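How to budget for a two-arm tabletop station

Start with the task and leave the catalog for later. Write down what the arms will pick up, where it goes, and how far apart the two places are. At Skukness we used a soft item and a round dish on a white table, and that one sentence settled most of the order.

Step 1. Choose the hands. Get a separate price for each side. The two sides don't need the same hand, and a quote that bundles them makes it hard to see where the money goes. Ask Clostetti or whoever supplies you for the price of replacement fingers as well.

Step 2. Measure the table. Both arms have to reach the middle without crossing. Check for cable holes near the back corners before you order - drilling a finished top later cost us 149 dollars.

Step 3. Budget for cables. A cable that loops over the wrist needs slack, and it wears. We keep 2 spares for each arm and replace the working ones every October.

Step 4. Buy the small things. Soft toys, cloths and dishes are cheap, but they get lost. Put them on their own line so they don't come out of the repair money.

Step 5. Plan the hours. Allow 6 weeks for delivery and around 5 days for setup. The Pimentel sheet lists setup under labor, while Sedia puts it in the purchase price, so read both before comparing totals.

Last, leave room in the plan for a second table. Power and floor space are easier to get approved with the first order.
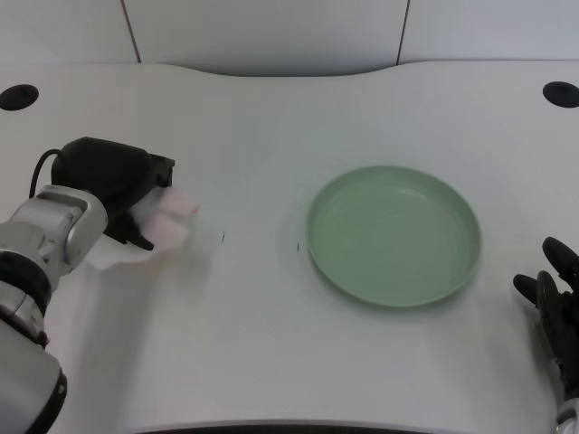
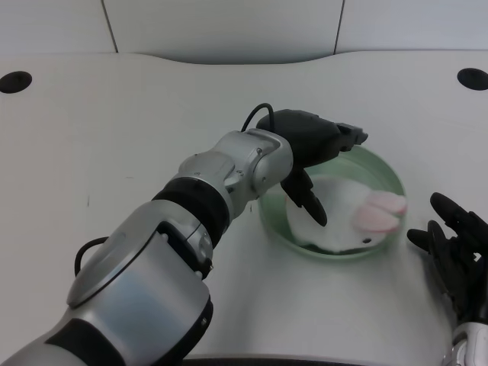
The white plush rabbit and the green dish.
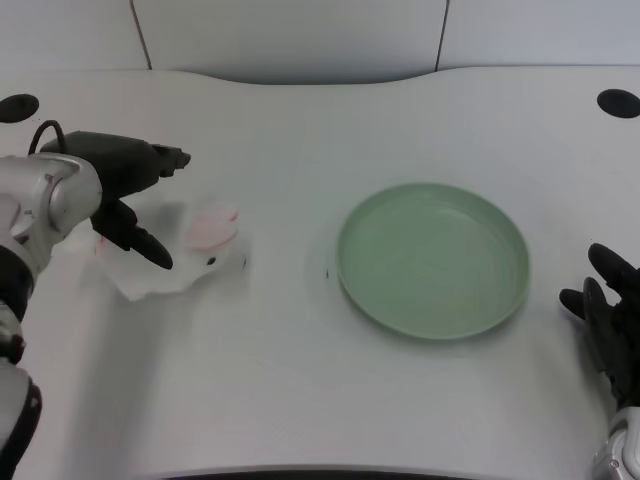 Posted 21/01/2019 by the Skukness equipment desk

Send corrections to prices or delivery times to the desk and they will go into the next version of this page.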